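Progress report to Ulo, housing fit-out program
Prepared by Roman Szczepańska, Fasivside
August 19, 2020

1. Scope of this report

The report covers bathroom storage in the Stultutmont building, where Fasivside is responsible for the layout and everyday use of the fitted furniture. Kitchens and hallways are reported separately. The period runs from the June review to the date given above.

2. Status of the work

Bathroom vanities are installed in 37 units. The remaining units wait on countertop delivery from Głowacki, who supplies both the stone and the cabinet bodies. The revised delivery schedule has been accepted and does not change the completion date agreed with Ulo. Expenditure on hardware in the period stands at 653 against the approved line, with no transfers between lines requested.

The vanity is the same in all units: a speckled stone top, two wide fronts in pale wood grain, and no projecting handles. The fronts are opened by the recessed groove between them. Projecting handles were dropped at the design stage to keep the passage beside the shower clear. The June review asked whether the lower drawer would be deep enough for small appliances with their cords, and whether it should be divided. The work in this period dealt mainly with that question.

3. Lower drawer

Vanity with the recessed groove, and the lower drawer open.
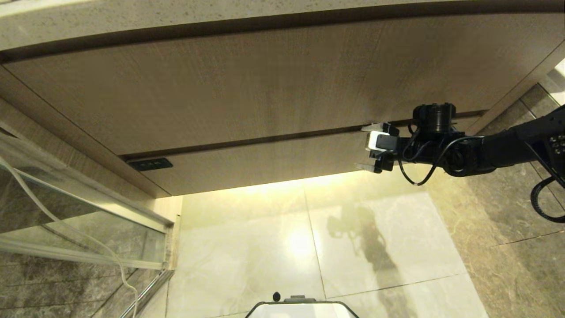
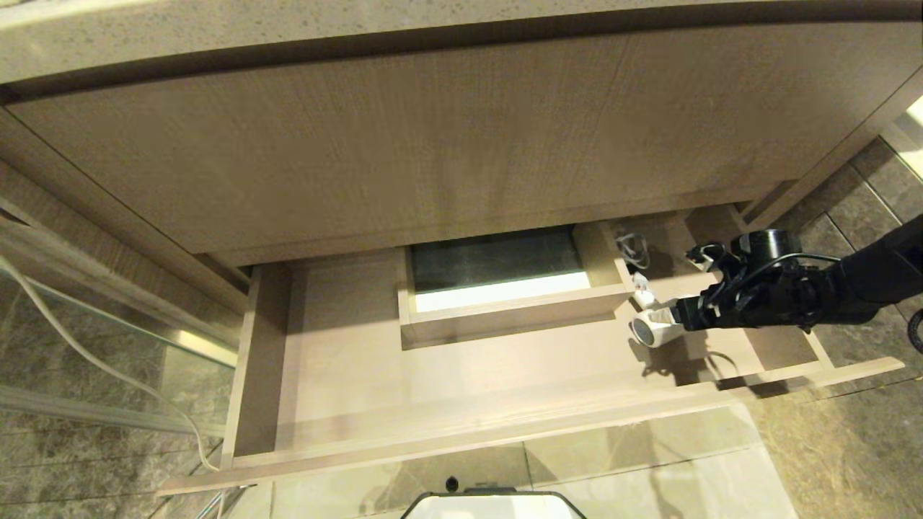 The contents list for the lower drawer has been cut back to items used daily at the mirror. Towels, spare soap and cleaning products are now assigned to the hall closet, and the drawer is left for appliances and their cords. The white hair dryer over the open drawer is the largest item on the list, and the floor of the drawer was planned from its size. It is to lie flat, with the nozzle to one side and the cord coiled next to it. The small inner tray at the back stays in the design. It takes up depth in the center, so the space on either side of it has to be used for cords and small parts. A full-width divider was considered and rejected, as it would leave no single compartment long enough for a dryer.

Cords remain the weak point. A loose cord can rise above the side wall and catch when the drawer is pushed in. Two remedies were compared: a fabric strap fixed to the side wall, and a loose strap kept on the cord itself. The second is cheaper and leaves no screw holes in the drawer, and it is the one recommended here. Straps have been priced but not ordered.

4. Groove and fronts

The width of the groove was checked against the drawing in 8 of the installed units. Six were within tolerance. In two units the lower front sat slightly high and narrowed the opening – the runners were adjusted and the fronts rechecked on the same visit. The fitting instructions now include a check of the groove before the countertop is sealed.

Finger marks on the lip of the lower front were raised by one tenant. The surface is wiped with a damp cloth and mild soap. Oil-based polish should be avoided, and a line to that effect has been added to the household sheet.

5. Open points

Countertop delivery for the remaining units, Głowacki. Confirmation in writing is expected.

Approval of the cord straps, Ulo. The cost fits within the hardware line.

Household sheet, Fasivside. The text is finished and the layout is in progress. The page on bathroom storage will list what goes in each drawer, with the dryer and its cord entered as one item.

6. Next period

Fitting continues in the remaining units as tops arrive. The groove check will be recorded for each unit on the handover form, and the completed forms will be attached to the next report.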